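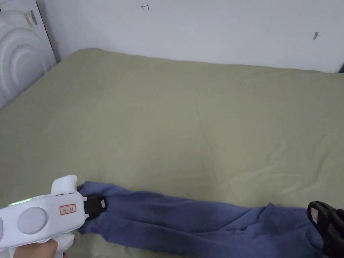

Mikevier Textile and Mending Club
Minutes of the July meeting

Meeting opened at 7:05 p.m. Teemu Kallio in the chair. Minutes of the last meeting were read and accepted with one correction: the spring sale was held in the Adgate hall, not at the library.

Money
Balance on hand is $2,270. The spring sale brought in $377 after hall rent. Dues are still owed by a few members and a reminder will go out with the next newsletter.

Membership
Paid members now stand at 68. Two people asked about a family rate. Left as is until the annual meeting.

Fabric order
Quotes came in from Pokico and Van Wyk for cotton, lining and thread. Van Wyk was lower at $1,242 with delivery. Pokico could deliver sooner but would not split the bolts. Moved and seconded to go with Van Wyk. Carried, one against.

Fall workshops
Agreed on darning in September and zippers in October. The quilting weekend is on hold - Adgate has not confirmed the large room. Teemu will call them again. Class size stays at 12.

Storage cupboard
The lower shelf is full of donated curtains. Members may take what they want until the next meeting, after which the rest goes to the thrift store. Please return the long cutting ruler if you have it.

Other business
The iron with the frayed cord has been thrown out. Replacement to be priced.

Meeting closed at 8:40 p.m. Next meeting in August, same room.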